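Keeping workwear in use: an interview with the head of the Kusmont clothing repair service
30 Oct 2026

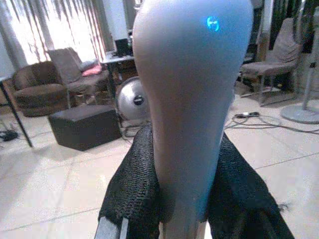
From store cupboard to repair service

The Kusmont clothing repair service began as a store cupboard with a sewing machine in it. Staff at the town's care homes, kitchens and parks depots would leave torn overalls and jackets there, and a seamstress employed for two mornings a week would do what she could. The service now has its own premises on the ground floor of the Damgaard building, a permanent staff of six, and a remit that covers all uniforms and protective clothing issued by the town. In its last full year it returned 3,547 garments to use.

The head of the service, who trained as a tailor and joined four years ago, spoke to this newsletter about how the work is organised and what departments can do to help.

"When I arrived, there was a rail of clothing with no labels on it," she said. "We could mend it all, but we could not always send it back to the right place. The first thing we bought was a label printer."

Each garment now has a number sewn into the collar or waistband when it is first issued. The number records the department, the size, the date of issue and every repair since. Garments without a number are still accepted, but they wait longer.

What comes in

Zips are the most common fault by a wide margin. Of the garments returned last year, 1,423 needed a zip replaced or a slider refitted. Split seams come next, followed by worn cuffs and torn pockets.

"A zip is a small thing, and it is the reason a great many good coats are thrown away," the head of service said. "Fitting a new one in a lined winter jacket takes a practised person under an hour. The jacket may then last another five years. I would like every manager who signs an order for new coats to come and watch it being done."

Mesh is more troublesome. Many of the lighter work vests, and the linings of most summer jackets, are made from knitted or netted fabrics that pull out of shape when they are stitched. The service used to patch them from the front, which left a hard edge that rubbed the wearer's neck and shoulders. It now replaces the whole panel wherever the damage is wider than a hand.

"We keep the panels from clothing that cannot be saved," she said. "If the body of a vest is finished, the back panel may still be sound. It goes in a drawer, by colour and weight. We very rarely have to buy mesh."

Protective clothing and its limits

Not all clothing can be repaired in this way. High-visibility jackets, flame-resistant overalls and cut-resistant trousers are made to set standards, and a careless repair may mean that they no longer meet them. The service follows the maker's written instructions for each type and refuses the work where none are available.

The head of service was firm on this point. "If a reflective strip has cracked, we may replace it with the same strip, in the same position, with the same thread. If we cannot get the strip, the jacket is withdrawn. There have been complaints, and I understand them, particularly when the rest of the jacket looks new. I would still withdraw it."

She asked departments not to attempt their own repairs with iron-on patches or tape. Adhesive is difficult to remove, and garments that could have been saved are lost as a result.

Washing

Much of the damage that reaches the service is done in the laundry. The town's contract with Undus, which washes clothing for the kitchens and care homes, was revised in February after the two sides went through a month's worth of damaged items together. Zips are now closed before washing, and hook-and-loop fastenings are pressed shut so that they do not catch on other fabrics.

"It was a good-tempered meeting," the head of service recalled. "They had never been shown what came to us afterwards – why would they have been? The number of snagged tunics fell within weeks."

Staff who wash their own uniforms at home are asked to do the same, and to leave out fabric softener on waterproof clothing.

Training and plans

The service takes two trainees a year, each for twelve months. Trainees begin with buttons and hems and move on to zips in the third month. Both of last year's trainees have found work in the trade, one of them with the upholstery firm Pastix.

From next spring the service will also run a loan stock of 400 garments, so that staff have something suitable to wear while their own clothing is being mended. Many people, the head of service said, put off sending in a damaged coat because they have no second one, and by the time it arrives the tear has doubled in length. A trial with 50 jackets at the parks depot has been running since the summer, and the average waiting time for repair there is now eight working days.

Asked what she would change if she could change one thing, she chose pockets. "Please empty them. We have had keys, a sandwich, and – on two occasions – a set of false teeth. We return everything we find, but it does hold up the sewing."

Garments for repair may be left at any staff reception desk in a tied bag, with the department's name on the outside. Repairs are made without charge to the wearer.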